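Grurska open day: people wanted to take part in the kitchen demonstrations

Grulledcombe workshop, January
Paid and unpaid places, no experience needed

Grurska is opening its Grulledcombe workshop to visitors in January and we are looking for people to help us run the household robot demonstrations. There are two sorts of place. Kitchen partners work next to the robot during a session and are paid. Visitors' panel members watch a full session, fill in a form and talk to us afterwards. Panel places are unpaid but lunch and travel within the county are covered.

The robot is called Kuro. It has two arms, and it does ordinary kitchen jobs: fetching drinks, opening and closing the fridge, putting shopping away, clearing a table. Each session is built round one of these jobs. A member of staff is at the controls desk throughout and can stop the robot at any moment. So can you. Every kitchen partner wears a stop button on a wrist strap and we practise using it before anyone from the public comes in.

Most of the sessions use the fridge and the white table next to it. A usual request from the audience is a cold drink, and bottles are harder than they look. The hand has to close far enough to hold the bottle without squashing it, and the other hand has to keep out of the way of any open door or drawer.
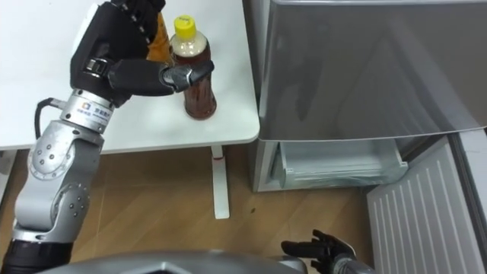
Grurska Workshop News, issue 114, page 3

What kitchen partners do

You will set out the table between sessions, put bottles and packets where the running sheet says, and read the requests from the audience aloud so that everyone in the room can hear them. In the second half of each session you will take things from the robot's hand and give things to it. You will also be asked to move items without warning, so that visitors can see how Kuro deals with a bottle that is no longer where it was.

You should be able to stand for most of an hour, lift a full shopping bag and speak clearly to a room. You must be 18 or over. We would like to hear from people of different heights and from left-handed people in particular. Good English is helpful; technical knowledge is not required and will not count for or against you. If you use a wheelchair, tell us and we will set the table height to suit.

What panel members do

You sit in on one session from start to finish and mark a short form as you go. Afterwards there is a talk of half an hour with Frans Verstraete, who leads the demonstration team. He will want to know where you felt uneasy, where you got bored and what you would have asked the robot to do. Panel members can be 16 or over. Anyone under 18 needs a signed form from a parent or guardian.

Hours and pay

Kitchen partners do one training morning and then the open day itself. Training starts at 9.15 and finishes at noon. On the open day please arrive by 8.30. The last session ends at 4 pm and clearing up takes until 4.45. The fee is £271 for both, paid by bank transfer at the end of the month. Lunch is provided on the open day.

Clothing

Flat closed shoes, sleeves that can be pushed up, no scarves or long necklaces. Long hair must be tied back. We supply aprons.

Filming

The sessions are filmed for staff training. If you do not want your face shown, say so on the form and you will be given a place away from the main camera. This does not affect your chances.

Getting here

The workshop is in the old Dreßler building, behind the bus garage. Use the side entrance and ring for Room 915. There is step-free access and a small car park, which fills early.

How to apply

Write to Sanne Peeters at the workshop with your name, age, a telephone number and which sort of place you want. A few lines on why you are interested will do; please do not send a CV. Kitchen partners will be asked in for a short chat and a try with the stop button. Everyone who writes will get a reply, including those we cannot place this time.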